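Print | E-mail this release
Shares: 13

Flendcombe to Offer Folding Tables and Towel Sorting at Grivville Laundry Room Beginning in August

GRIVVILLE – Flendcombe, the household linen service, will open a shared folding room next to its Grivville laundry in August. Customers who wash their own towels, cleaning cloths and bedding on site will be able to fold and sort them there at no added cost.

The room has 13 folding stations, each with a work surface set at standing height. Two of the stations are lower and can be used from a chair or wheelchair. Customers may stay at a station for up to 40 minutes and can sign up again if no one is waiting.

"People were folding on top of the machines or carrying everything home in a heap," said Griet De Haan, who manages the Grivville location. "They asked for a place to do it properly, and we had the space next door."

Flendcombe will also sell bundles of household cloths at the front counter. The company tested cloths from several suppliers over the winter and settled on a line from Reisinger. Bundles will come in color groups so that a household can keep kitchen cloths apart from bathroom and floor cloths. Blue is the color Flendcombe suggests for glass and mirrors, but customers can set up whatever system they like.

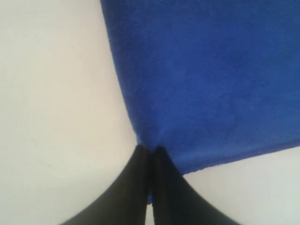

Short folding lessons will be held in the room at 10 a.m. and again at 3 p.m. during the opening month. Each lesson covers bath towels, fitted sheets and small cleaning cloths. Jozef Dierckx, who trained folding staff at the company's Werkach plant before moving to Grivville, will lead them.

Dierckx said most people have trouble with the same step. "They start in the middle of the towel and chase the corners afterward," he said. "Pick up one corner first, find the next one along the hem, and lay it down flat before you do anything else. Small cloths are good practice. If you can get those to stack, a bath towel is easy."

The lessons will also cover washing. Flendcombe advises customers to wash microfiber separately from cotton towels, which shed lint, and to leave out fabric softener. Cloths should be fully dry before they are folded and put on a shelf.

Customers who would like to leave the job to someone else can still use the drop-off counter. Drop-off orders left before noon are normally ready the next working day – larger orders of bedding may take longer. Prices for drop-off service will stay the same when the new room opens.

The folding room will keep the same hours as the laundry, from 7 a.m. to 9 p.m. Lessons are free, but each is limited to 13 people, and customers are asked to sign up at the counter. Children are welcome with an adult. Laundry carts may be taken into the room but should be returned to the washer side after use.

Flendcombe runs 3 laundry locations, and the company said it will decide on folding rooms at the other 2 after it sees how the Grivville room is used.

About Flendcombe
Flendcombe provides self-service laundry, drop-off washing and linen care for households and small businesses. Its main plant is in Werkach.

Press contact: Griet De Haan, Grivville location

Print | E-mail this release

Comments (3)

marlow_t
Will there be somewhere to hang things? I fold my sheets there now but the tablecloths need to go on a hanger.

Deb in Grivville
Glad about the lower tables. My mother does her own wash and can't stand for long. Is the 10 a.m. class the same as the 3 p.m. one or do you need both?

R. Pruitt
Please do the fitted sheets first so we aren't all out of time by then.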